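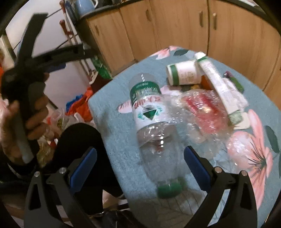
Maintainer: Sosina Tefera

Tendari Sorting Rules, data card

Summary
Tendari is a table of household packaging rules collected from 187 local collection districts. Each of the 942 rows pairs one item type with one district and gives the bin, the required preparation and the text of the rule as the district publishes it.

Files
rules.csv: main table, UTF-8, comma separated
districts.csv: district names and collection schedules
changes.txt: corrections by release

Fields
item_type: one of 20 values
district_id: key into districts.csv
bin: paper, container, residual, return, none
prep: free text, lowercase
rule_text: original wording, cut at 400 characters

Collection
Rules were copied by hand from district leaflets and web pages in October. Where a leaflet and a page disagree, the page is used and the conflict flag is set. Districts with no published rules are left out. 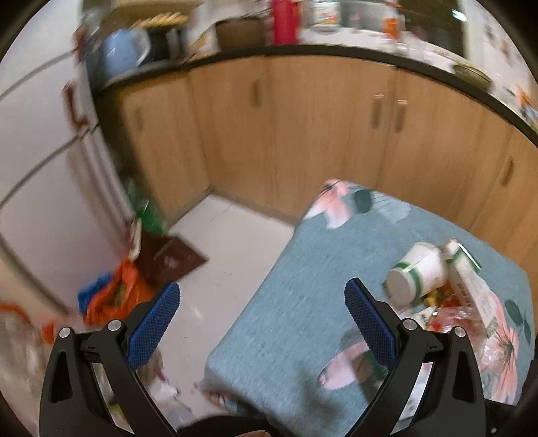 Fuad Ejigu writes that coated cartons should have their own bin value, given that several districts take them with paper and others with containers, and the prep text is the only place to tell a coated carton from plain board. The request is open. Until it is settled, filter on item_type = carton_coated.

Known limits
Films and wrappers are underreported. Many districts list only what they accept.

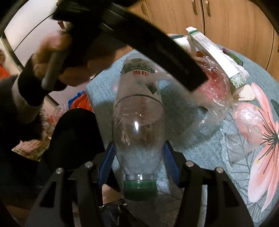 Mixed-material items get one row per part when a district treats the parts separately. Parts share a group_id. A clear bottle with a green screw cap and a paper or film label can therefore take up three rows. A torn label, as on this one, has no effect on the coding; label rows describe the material, whatever its condition.

License and contact
CC BY 4.0. Send corrections to Zinash Endale with the district_id and a link to the current rule.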